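Minutes of the incident review meeting, towel handling work, Grudthorpe site
Month: August
Start: 2:00 p.m.

**Present:** Kinga Deák (chair), Zoltán Oláh, Dorottya Boros, Viktória Dobos
**Minutes:** Barnabás Borbély
**Absent with notice:** the representative of Sevance, who sent comments in writing

## 1. Minutes of the last meeting

Accepted with one correction. The spare linkage set was ordered by Dorottya, not by Viktória.

## 2. What happened

Kinga asked that the facts be told first and the opinions after. Zoltán gave the report.

The fault was on the arm at station two, which repeats the towel fold learned from the hand-held demonstrations. During a lift the left jaw received the command to open and did not open. The arm continued its path with the cloth still held. The towel became tight, the jaw on the other side slipped, and the left arm swung over the front edge of the table, where Dorottya was standing. The arm touched her forearm. She had a small bruise and did not need a doctor. She pressed the stop button herself.

Dorottya added that the arm did not stop at the contact. It stopped at the button. She asked that this sentence be in the minutes exactly so.

Zoltán then went through the demonstration material, to show how the grasp is supposed to begin.
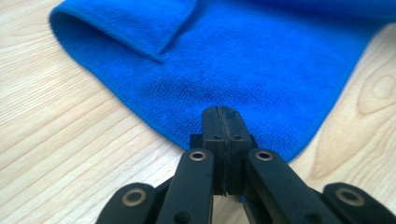 He explained that the model learns the closing of the fingers very well, but the opening is learned from far fewer moments. The set has 1,165 demonstrations. In almost 300 of them the recording ends before the fingers are fully open. The model therefore has weak knowledge of the release, and when the jaw is slow, it does not wait for it.

Viktória did not agree that this is the main cause. In her opinion a model may be wrong at any time, and the controller must be able to catch it. The controller received no signal that the jaw was still closed, and it had no rule for this case.

Kinga asked that both be written down as causes, the release data and the missing check. Agreed.

## 3. State of the jaw

Viktória opened the left jaw on the day after the event. She found blue fibers wound around one pivot, packed hard enough that the link could not turn freely. The other pivots had some fibers also, but they moved.

The jaw had done 4,000 cycles since it was last cleaned. The Csizmadia maintenance sheet has no cleaning interval for work with cloth. It was written for boxes.

Sevance wrote that they do not recommend oil on these pivots when the material is fluffy, as the oil collects the fibers. Viktória said that we did use oil in the spring. She will stop this.

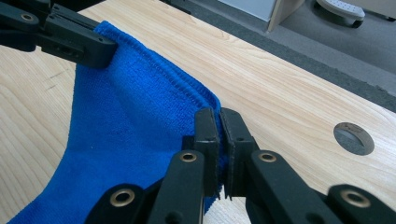 Discussion followed on the tension in the cloth, as this was the part that made a stuck jaw dangerous. Zoltán said that the two-gripper lift leaves very little slack by its nature. When the towel is held by its hem at one end and by a pinched corner at the other, it is already a straight line between the two jaws, and any movement apart goes directly into the fingers. Dorottya asked if the lift can be done with the jaws closer together. Zoltán thinks yes, but the fold will be less flat and the demonstrations must be made again. Kinga said that a less flat fold is acceptable.

## 4. Force limit

The force limit of the arm was set to the value from the Brotetti project, where the loads were heavier. It was not changed when the arm was moved to the towels. Barnabás confirmed that he made the move and that he did not check this value - the handover form does not ask for it. The form will be changed.

Viktória tested a lower limit with the arm alone, without cloth, and had no false stops. With cloth it is not yet tested.

## 5. Decisions

- Station two stays switched off until the jaw check and the new force limit are both in place. Hand-held recording may continue.
- Jaws are opened and cleaned by brush at the end of each working day. No oil.
- No person stands at the front edge when the arms have power. The line on the floor will be moved back.
- A recording that ends before the fingers are open is not accepted into the set.

## 6. Tasks

| Task | Person |
|---|---|
| Jaw position check in the controller | Viktória |
| Force limit test with cloth, 20 lifts | Viktória, Zoltán |
| List of demonstrations with incomplete release | Zoltán |
| New demonstrations with shorter distance between jaws | Dorottya |
| Handover form, new line for force limit | Barnabás |
| Question to Csizmadia about interval for cloth work | Kinga |

## 7. Other matters

Dorottya asked for a second stop button on the window side. Kinga agrees and will find the money for it. Zoltán asked if the same jaws are used at station three. They are, and Viktória will open them tomorrow morning before the power is switched on.

The meeting closed at 3:25 p.m. The next one is held when the force limit test is finished.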